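Household Textiles, Unit 2: Folding and Storing Bulky Garments
Handout, Wednesday, November 8, 2023
Instructor: Gitau Chege

Last week's shirts did as they were told. Quilted outerwear has opinions. Every baffle is a small cushion of trapped air, and folding is mostly a matter of persuading that air to go elsewhere.

Start on a bed. A kitchen table is too small, and the floor is the colour of whatever you last spilled on it. Spread the jacket out with its sleeves clear of the body, and let any loose end hang over the side of the mattress for now.
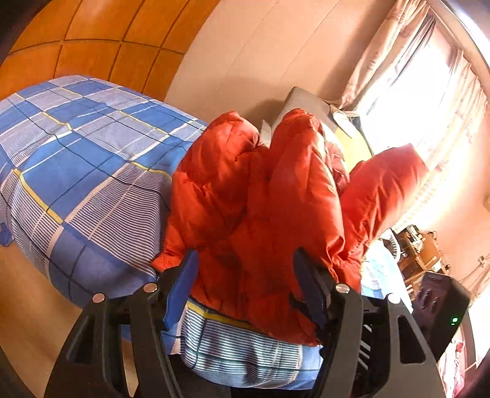 Close the zipper before you do anything else. Kiprono Mushi's section skipped this in April and we spent 23 minutes on one coat. Then bring each sleeve across the body, pressing from the cuff toward the shoulder. Press with a flat forearm. Kneeling is faster and will be marked down.

Fold the body over in thirds, holding the near edge while the rest settles. Expect the middle panel to puff back up. Press it again, with less optimism.
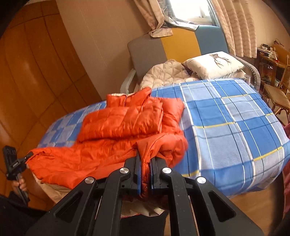
Storage

Loose, on a shelf, in a breathable cotton bag. The Grimance vacuum sack is fine for a weekend trip, but down left flat all summer comes out looking like a placemat. Reading for next class: Zepeda, page 196.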